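3.2 Closure materials and stitch spacing

All closures in this section used interrupted sutures, single knots laid one at a time along the line. Continuous closure was tried early on and dropped – too hard to score stitch by stitch, and one bad throw spoils the lot. Thread was dark throughout for tissue, so the tails show up against the surface when marking.

Two kinds of surface. Tissue first, which is wet, slippery, and gives differently every time. Then the pink practice pads, which are dearer than they look but behave the same from one day to the next. Pads came from Pleritz, a single batch of 28, two thrown out for splits near the rim, leaving 26. Tissue came in from Dikenbridge and was used the same day. Storage notes in the appendix.

Each closure was marked by Vahidi and Yazdani seperately, using the Antwi sheet (13 items). Items cover spacing, distance of the bite from the lip, knot position, tail length, and whether the edges meet without bunching. Knot position caused the most argument. The sheet says "to one side of the wound line" but doesn't say how far, and a knot sitting right on the line was marked down by one of us and let go by the other. We settled on half a mark. Tail length similar – short is good, too short and the knot can slip, no figure given on the sheet so we went by eye.

Spacing measured with a steel rule laid beside the closure, centre to centre. Uneven spacing matters more than wide spacing in our view, at least on a domed surface, where the pull on the edges changes as you move along it. Flat pads hide this. A closure that scores well on a pad may gape on a curved peice of tissue with the same number of stitches.
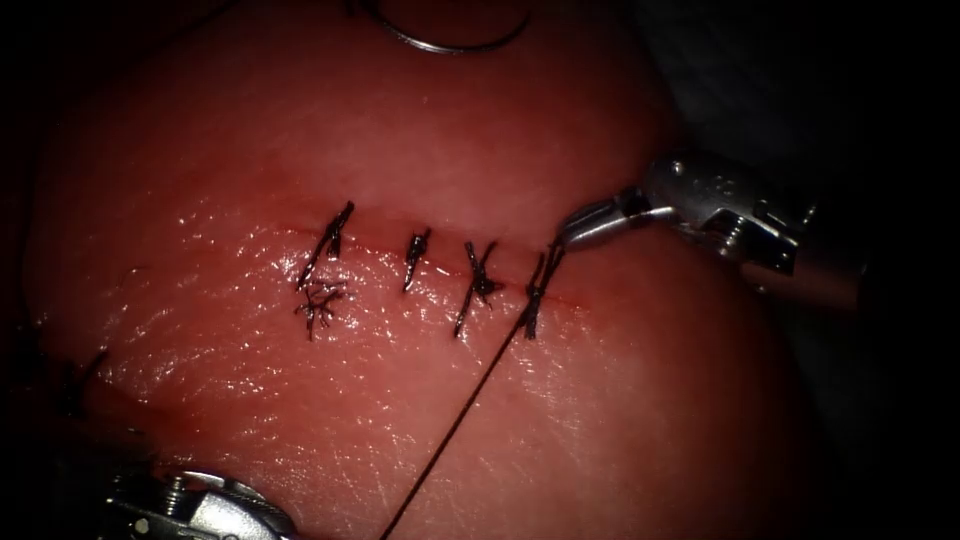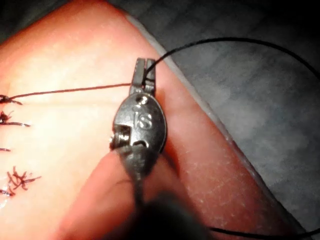 Figure 4. Interrupted closure, four sutures in dark thread across a domed tissue surface (first); thread held in the jaws over a pink practice pad, topmost stitch at left (second).

Loose ends of thread left on the surface were not penalised, though the sheet is vague here too. Thread fray was noted when seen but not scored. Astico supplied the thread on reels and we didn't change supplier part way, so any difference in handling comes down to the surface or the person.

Marks were entered the same day, then compared. Where the two markers differed by more than one point the closure was looked at again together and a joint mark given. Both original marks are kept in the table, see 3.3.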